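Mesh laundry bag workshop to return to Brodard Hall in May

A mending group that spent the spring repairing net laundry bags will run a second set of evening sessions at Brodard Hall from May, after the first set filled up within two days of being announced.

The Thursday sessions are led by Marisol Rosales, a former alterations hand who now teaches basic sewing at the hall. They deal with one kind of item only: the white net bags used for washing tights, bras, baby socks and other small things that tend to get lost or tangled in the drum. Most of the bags brought in have the same two faults. Either the net has pulled away from the binding along a seam, or the zip has come off its tape at one end.

"People throw them out when the corner goes," Rosales said. "The net is usually fine. It is the join that gives, and a join can be sewn again in ten minutes if you have the right needle in."

The first set of sessions took in 313 bags from homes, two nurseries and a care home on Astard Road. Of those, 11 were judged past saving and were cut up for patches. The rest went back to the people who had brought them. 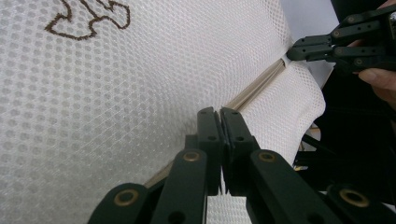 *3 min read*

White net with a raised diamond pattern and a line of brown stitching on it is a familiar sight on the tables at Brodard Hall. The embroidery makes such bags easier to tell apart in a shared laundry room, but Rosales said it also makes them harder to patch, as a patch laid over the thread tends to pucker. She asks menders to keep their repairs to the plain net and leave any stitched outline alone.

Pranab Liyanage, who looks after bookings at the hall, said the idea came from a box of torn bags left over after a jumble sale. It had been due to go to the tip. Rosales took it home instead, mended what she could and brought the bags back the following week with a note of what had been wrong with each.

The method taught at the sessions is simple. The bag is turned inside out and emptied of fluff, and the loose edge of net is trimmed back to a full row of holes. It is then tucked into the binding strip by the width of a little finger and held with clips. Pins are not used, as they slide through the openings and drop out. The seam is sewn with a long, narrow zigzag in polyester thread, which is less likely than cotton to rot with repeated washing. A second line is run beside the first for bags that will carry anything heavier than underwear.

Beginners are given a scrap of net to practise on. The difficulty is that the fabric stretches on the slant, so a seam that looks flat on the table can end up wavy once it is let go. Hand sewers are shown a backstitch that catches two holes at a time.

"I pulled far too hard on my first one and it came out like a frill," said Hongmei Ren, who came to four of the evenings. "It still goes in the wash. It just looks a bit odd hanging on the line."

Zips take longer. Where the slider has run off the end, it can often be fed back on by hand and the tape closed with a few tight stitches. Where teeth are missing, the zip is taken out and a new one put in. The group buys zips by the roll from Buritetti, a haberdasher on the high street, and cuts them to length. A new zip costs the owner 60p. Seam repairs are free, though there is a tin by the door for thread and needles.

The new sessions will have more room. The first set was held in the small back room, where six sewing machines shared a single extension lead and people waiting had to stand in the corridor. From May the group will have the main hall from 6.30pm until 9pm, with a separate table for hand sewing and another for sorting.

The move has been paid for with a grant of £600 from the Mendoza Fund, which supports repair and reuse projects in the area. Isauro Becerra, who handled the application, said most of the money would go on hall hire and servicing the machines, two of which had been skipping stitches since the winter. What remains will buy a second cutting mat and better lamps. White net on a white table is tiring to look at for long, he said, and several people had asked for a dark cloth to work on.

Bags should be washed and fully dried before they are brought in, with the owner's name on a paper tag tied through the zip pull. Bags with mould cannot be accepted. Net curtains, fruit bags and mosquito nets have all been turned away so far – the first two because of the time they take, and the last because many are treated with insecticide.

Apolinar Serrano will be at the sorting table for the first hour of each session and can say on the spot whether a bag can be mended. Repairs left with the group are normally ready the following week.

Places at the sewing machines must be booked in advance at the hall office. There is no need to book for hand sewing or to drop off a bag.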